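Paper cups on a white tabletop - ring marks and tipping
Forum index > Furniture and Surfaces > Tables and worktops

tarn_lodge
We replaced the break room table in January. The old one was dark and hid everything. The new one is a Homik top in matte white, 27 mm thick, no pattern. Since then I have been wiping tan rings off it twice a day. They come from paper cups, mostly the ones with a rolled seam at the base. Mugs leave nothing.

The second problem is tipping. The matte finish has less grip than the old top, and a light cup goes over if you brush it with a sleeve.

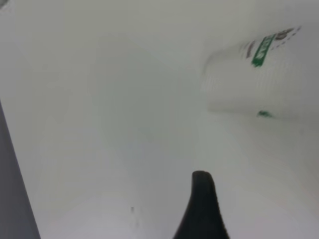 Cleaner used so far is dish soap at normal strength, then clear water, then a dry cloth. Rings under an hour old come off. Rings left overnight leave a faint outline that I can only see from a low angle with the lights on. I would like to know if that outline is in the finish or on top of it.

greyledger
On top of it, almost certainly. Coffee oil sits in the micro-texture of a matte finish. Try baking soda paste, 5 minutes, soft cloth, no scrubbing pad. A pad will polish the spot and you will have a shiny patch for good.

Adamczyk_tops
Disagree on the baking soda. It is a mild abrasive and on a matte top it does the same thing as the pad, only slower. Use 91 percent isopropyl on a white cloth, small area first, wipe in one direction. If the cloth comes up tan, the stain was on the surface. If it comes up clean and the outline is still there, it is in the finish.

greyledger
I have used paste on a Prirevach matte top for 2 years with no gloss change. Depends on pressure.

Adamczyk_tops
Different coating, so I would not carry that result over. Test it under the edge.

nullmodem_b
On the tipping: get heavier cups or use sleeves. Double-wall ones have a wider base. We switched to Bamirano double-wall and spills dropped. They cost more per case.

tarn_lodge
Sleeves make the cup more top-heavy, in my experience. I will look at the double-wall.

Tried the alcohol on one old ring near the wall end. Cloth came up tan on the first pass and very light on the second. Outline is nearly gone. No change in sheen that I can find with a flashlight.

greyledger
Fine, but check it again in daylight. Flashlights flatten that kind of thing if you hold them too high.

Adamczyk_tops
Hold it level with the top. And rinse with water afterward - residue from the soap step will haze.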